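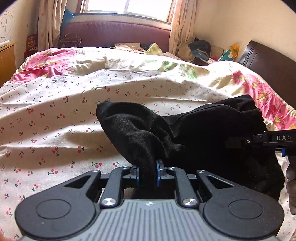
Purba wrote back to my last update asking why a town that got money for sidewalks was spending its spring talking about bus stops, and whether the two could be kept apart in the next report. Fair question! I've tried to keep them apart below, but they do run into each other (you can't really get to most of our stops without the sidewalk, and half the sidewalk complaints come from people walking to the bus).

So, sidewalks first. When you approved the grant we had 68 blocks on the repair list, ranked by how bad the slabs were and how close they sat to a school, a clinic or a stop. We've finished 26 of them. I was hoping for a few more by now, but April rained on us pretty much nonstop and Prolero, the concrete contractor, couldn't pour for long stretches. They made up a good bit of ground in May and they're working from seven in the morning until mid-afternoon, which the neighbors on the hill have been nice about, mostly.

The curb ramps are going better than the slabs. I walked the whole Metell corridor with a stroller borrowed from my sister, and you can now get from the library to the grocery store without once bumping down into the street. There's still a nasty spot by the old feed store where the utility pole sits smack in the middle of the walk. Moving it is the power company's job, they've said yes in writing, and I'm waiting on a date.
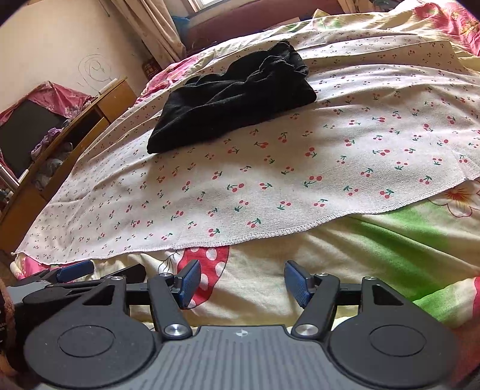
The other thing I owe you is the survey. We got 1,064 responses back, a lot more than I'd planned for, and it took me most of a month to read the handwritten ones. Lighting came out on top, ahead of parking, which surprised everybody in my office. People want to be able to walk home from the late bus and see their feet. I'd like to shift a little of the unspent signage money toward lights at the 13 darkest stops, and I'll send the budget change form separately so you can look at it on its own.

On the bus side, the Skestance shelter design is done and the first one is on order. It's plainer than the drawings you saw last fall. We dropped the curved roof (too expensive to fix when a branch lands on it) and kept the bench with the armrests, plus room next to it for a wheelchair. No shelter money has come out of the sidewalk line, and I've marked that in the ledger so it's easy to follow.

What's next: Prolero moves to the east side blocks in June, starting at the middle school once classes let out. I still need your okay on the tree root policy, since two of the big maples on that stretch have lifted the walk and I'd much prefer to bend the path around them than cut them down. If you can get me an answer before the crew gets there, I can keep them moving.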